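Keeping the shelves in order: a talk with Anju Semwal

Anju Semwal runs the stockroom at Ostlow. She has had the job for six years and before that she packed orders at Birix, where she says she learned most of what she knows about shelves by having to work around bad ones. I met her in June, at 7:30 in the morning, before the first pickups. She had already been in for an hour.

The stockroom is one long room with a loading door at the end. When she took it over it had 31 shelving units in four different heights. Now it has 25.

"People thought I was going to ask for more," she said. "I asked for fewer. We had units behind units. If you have to move one thing to get to another thing, you don't put the first thing back where it was. You put it down wherever."

Her first month went to a full count with Shivam Solanki, who still works the afternoon shift. They listed 1,610 different items. A good part of those had not been picked in over a year, and she moved them to the back wall with a date on each bin.

"Shivam wanted to throw them out right away. I said give it until the next summer. We did end up needing a few of them, so I was glad. The rest went."

Where the low shelves came from

Most of the units are plain gray. The low yellow ones are bright enough that you see them from the door. They were ordered by Pushpa Bansal, the manager before her, and Semwal did not like them at first.

"I thought they were too low to be any use. Two levels, that's all you get. But that's what I use the most now. I can stand at one and see everything on the top, and if I bend a little I can see everything on the bottom. On the tall ones you forget what's up there."

She uses them as a halfway point. Items come off the tall units, spend a short time on a yellow shelf, and go from there to packing or back to their bins. Nothing is supposed to stay overnight. I asked if that rule holds.

"Most nights. The end of the month is bad. Mutua will tell you it's my stuff that gets left, and sometimes it is."

Mutua Laizer does the packing. He told me later that it was her stuff.

What goes on top and what goes below

Semwal does not use a written plan for the yellow shelves, though she was asked for one once. Her habit is to put long or awkward pieces on the top, side by side and pointing the same way, and to leave boxes and small things for the lower level.

"Flat long things on the lower level get pushed back and you can't see the end of them. On top you can pick them up by the middle. Small things I want near the front edge. If they go to the back they're gone for the week."

Big items are harder. Anything bulky gets picked up first and put back last, she said, and it should never be parked in front of the shelf, where it hides half of what is on it.

She is also particular about the surface. The tops are wiped down at the end of each shift with a damp cloth and nothing else. A cleaner she tried in her second year left a film, and bins slid on it for weeks.

The yellow shelf is in the second picture, with two long black pieces on the right part of the top and a light brown cardboard box on the lower level.
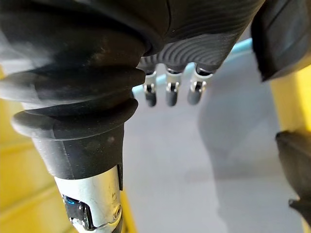
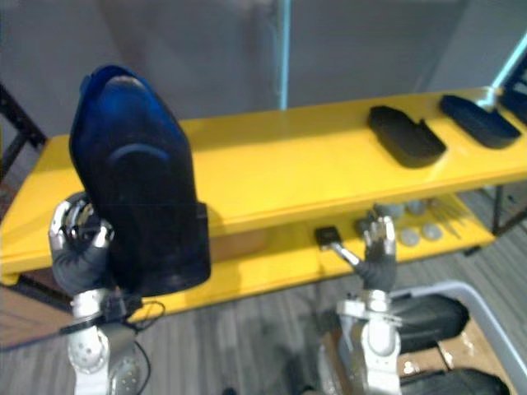 What she would change

Her list is short. She wants the loading door fixed so it stops letting rain in, and she wants 80 more of the small clear bins, the kind with a lip on the front. The last batch came from Contreras and she would buy there again.

She would also like the labels redone. The old ones were printed by Anju Pathak in the front office, and having two Anjus in the building has caused its own trouble. "I get her mail. She gets asked where the tape is."

As for the six units she got rid of, four went to a storage room upstairs and two were given away. She has been asked twice whether she wants the four back.

"No. I'd fill them," she said, and went to open the door for the first truck.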